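Trying out the laundry package from Widesness this month. Two arms, five-finger hands, head camera, sold as a kit on top of their standard humanoid. Notes in this thread as I go.

1/ Task: white clothes and a bunched white cloth, between a bed and a container on the floor. Stock settings, vendor's Nitton gloves on both hands.

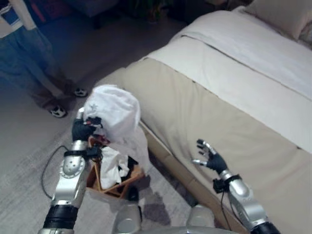
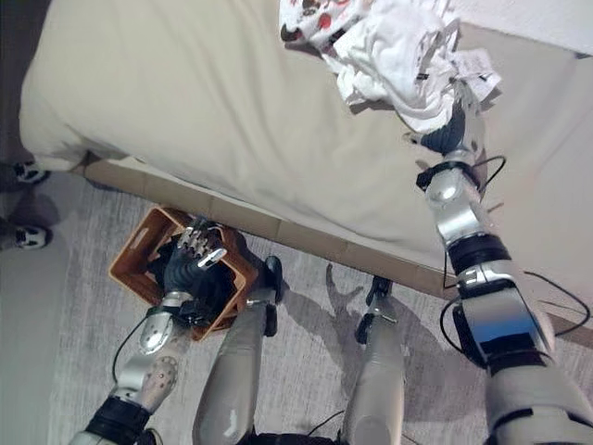
Bedside laundry task, container on the carpet next to the bed.

2/ Grip on soft cloth is the best part of the kit. Default closing force is fine for cotton. Thin synthetics need the lower preset, which you have to pick by hand – no auto detection in this release.

3/ Log for March: 391 pick attempts, 200 of them on the second firmware. I'm not posting a success rate until Hajar Filali has finished labeling the misses.

4/ Cables. They run outside the forearms. Bradetti sells a sleeve for this, Widesness does not. I would want one before using the arms near chair legs.

5/ Manual is 1,182 pages as a single PDF. Hand calibration is in an appendix. Budget an afternoon.

6/ Support has been OK. Ilona Orbán answered the calibration question the same evening – wrong offset table in the shipped config. Fix is in the next build.

7/ Robles gripper comparison comes next, same clothes, same bed.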